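Search this site Search Go

Storing and returning a postal ballot pack
14 shares | 3 comments

Electors in the Pristemham ward receive the pack by post over a period of 9 days. Keep all parts together in one dry, flat place until you are ready to complete them. A dinner plate or a shallow tray is adequate.

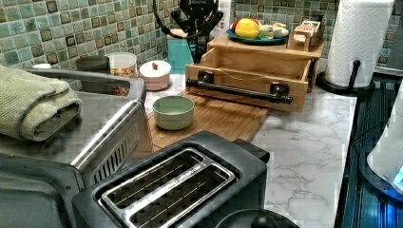 T. Michailidis
Household paperwork editor
Jul 14, 2017

Open the outer envelope along the short side with a letter opener. The return envelope is often folded against the long side and is easily cut. Check that the ballot paper, declaration and return envelope are all present before marking anything.

Use a black or dark blue ballpoint. Gel ink smears on coated stock and can transfer when the paper is folded. Number every box if the instructions call for full preferences, then fold along the printed crease.

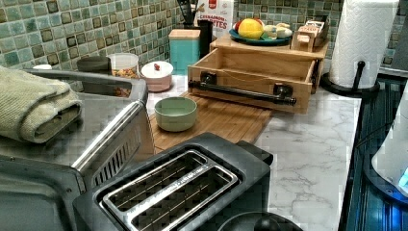

Sign the declaration on a hard surface. If the gum strip has failed through humidity, use a glue stick sparingly. Do not staple.

The finished pack weighs under the 250 gram letter limit. The Porkis Street box is cleared once daily; the Stasport counter accepts packs until closing. Record the posting date on the calendar.

3 comments | Share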